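Journal > House > Kitchen

Breakfast on the folding table

Tuesday, January 14, 2020

3 min read

Print this post | E-mail this post

The kitchen bench came out on the weekend, so we are eating, chopping and making tea in the back room until February. Chalerm Mahawong, who is building the new one, said to allow four weeks. I have allowed seven.

Before the old bench went I emptied every cupboard under it. Most of what was in there I had not used in a year. I kept a small amount out for us to use and packed the rest into boxes, labelled on the side and the top, and stacked them in the spare room. The good plates are in the bottom box, so they are staying there.

The back room has tiles, a power point and the long table, but the long table is where I work and I did not want porridge on it. I got out the white plastic folding table we normally use at Christmas. It holds more than I remembered. I gave it a wipe with hot water and bicarb first. The pattern moulded into the top collects crumbs, and a cloth goes straight over them. An old toothbrush gets them out.

My rule is that anything used at breakfast lives at the front left, where you can reach it as you come in, and anything that stays put goes further back. I have stuck to this for a few days now and it works well enough. 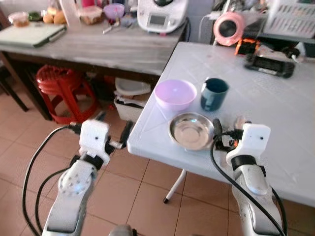
The breakfast corner: pink bowl, teal mug, steel dish.

The bowl is plastic and came from a set Panya Kaewmanee gave us when she moved to Treloar. The rest of the set has gone on picnics and not come home. It is the right size for cereal and also for whisking two eggs, and it does not matter if it gets knocked onto the tiles. I would not put one of the pottery bowls on a folding table.

The mug is the one I use every day. I packed the other mugs except for one for Chalerm, who has his tea black with two sugars and puts the spoon down on whatever is closest. That is how the steel dish got its job. It used to sit under a pot plant. Now it takes the spoons and the tea bags and gets rinsed at night with everything else.

Washing up is the hard part. The laundry trough is deep and low, and I have to bend for it, so I do it once a day after dinner. Two people do not make much mess if they keep to one bowl and one mug each. I was using a tub on the floor for the rinse water but have given that up — too easy to step in.

The fan is at the back of the table. The room gets the afternoon sun and by 4 o'clock it is too warm to stand in there and chop anything. I would rather have it on the floor, but there it blows dust from the kitchen doorway straight across the tiles.

Dinners have been plain. Salad, cold chicken, bread, tomatoes from next door. On Sunday I made rice in the microwave, which is on the laundry shelf, and had it with a tin of tuna. I have a recipe for a flat bread that takes 400 grams of flour and could be done on the barbecue. If it is any good I will put it up.

The new benchtop has been ordered through Dalora. I wanted the pale one and was talked into the slightly darker one on the grounds that it hides marks. The sample has been on the windowsill since Friday and I have come around to it. The tap is still not settled.

Once the cupboards are in I will go through the boxes before anything goes back. There are four baking tins of the same size in there and I know I only ever use the one with the dent.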